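2025-08-13

Wednesday, and too warm in the lab again. I promised myself in April that I would keep this diary properly, and I see the last entry is mostly a complaint about the bus, so let me try to do better and put down what we have been up to while it is still fresh.

The short version is that Nadja's idea seems to be holding up. Nadja Widmer came to us with a notion she had been carrying round since her time at Foltix, which was that we were all practising on the wrong moments. Everyone gathers whole runs, start to finish, hundreds upon hundreds of them, and then the arm trips over the same few seconds each time: the last little bit before the fingers close. So she wanted short runs, lots of them, that begin with the hand already close to the thing it is meant to pick up. I was doubtful (I am always doubtful, it's practically my job title) but I said I would give it the summer.

We have 3,000 of the long runs left over from the Jevari work, and I had been rather proud of them. Nadja took 800, put the rest aside, and added 370 of her short ones. I thought she had gone mad. I may even have said so over lunch, and she very kindly carried on eating her soup.

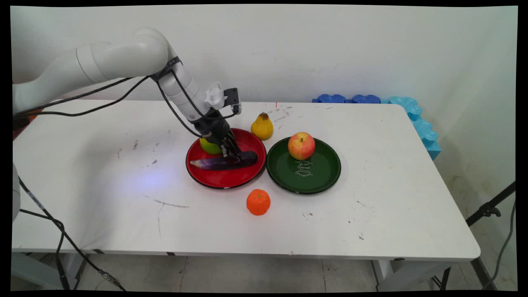 The aubergine has been my favourite from the start, I must admit, and also the one that has cost us the most sleep. Round things are forgiving. You can come at an apple from nearly any side and the fingers will find something to hold, but a long thing has a right way and a wrong way to be taken, and when it is lying at a slant the hand has to turn to suit it. The old training never really got the hang of that. It would come down beautifully, with all the confidence in the world, and be a quarter turn out. I watched it do so all through the spring and I could hear myself sighing before it had even stopped moving.

With the short runs mixed in, it hesitates. I don't know how else to put it. It comes down, slows, makes a small correction at the wrist, and then closes. Nadja says I mustn't call it hesitating because it will end up in the paper, and she is right, but this is my diary and I shall call it what I like. We did 40 tries this week with the new mixture and 31 were good, against 19 for the old way on the same layouts. I wrote both numbers on the back of an envelope and have been carrying it about in my cardigan pocket like a love letter.

There is a catch, naturally. It has become slower at everything, even the easy things, and I am not yet sure whether that is the price of being careful or simply something we have set badly. The people at Ruseo, who lent us the computing time, will certainly ask. I had a long call with them on the subject and came away having agreed to make a chart, which I now regret.

The other thing I want to remember is the business with the wrist view. We tried leaving it out altogether for an afternoon, with only the fixed view from the side to go on, and the good of the short runs very nearly disappeared. It makes sense once you think about it, as the whole point is that last inch or two, and from the side the hand gets in its own way. From the wrist you have the thing right there between the fingers. I ought to have guessed, and I am glad we checked before El Sherbiny asked us to, because they always ask. 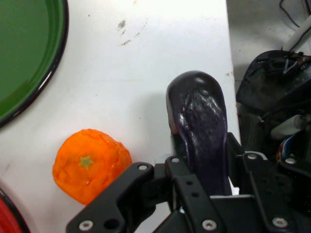
Things to do before the weekend

Make the chart for Ruseo. Seconds per pick, old against new, and no fancy colours.

Run the slow-down question properly, with the easy fruit only, and see whether it shrinks if we use half of the short runs.

Ask Nadja whether she still has her notes from Foltix on how close "close" ought to be. She thinks they are in a box at her mother's.

Find the good screwdriver. Buy a fan.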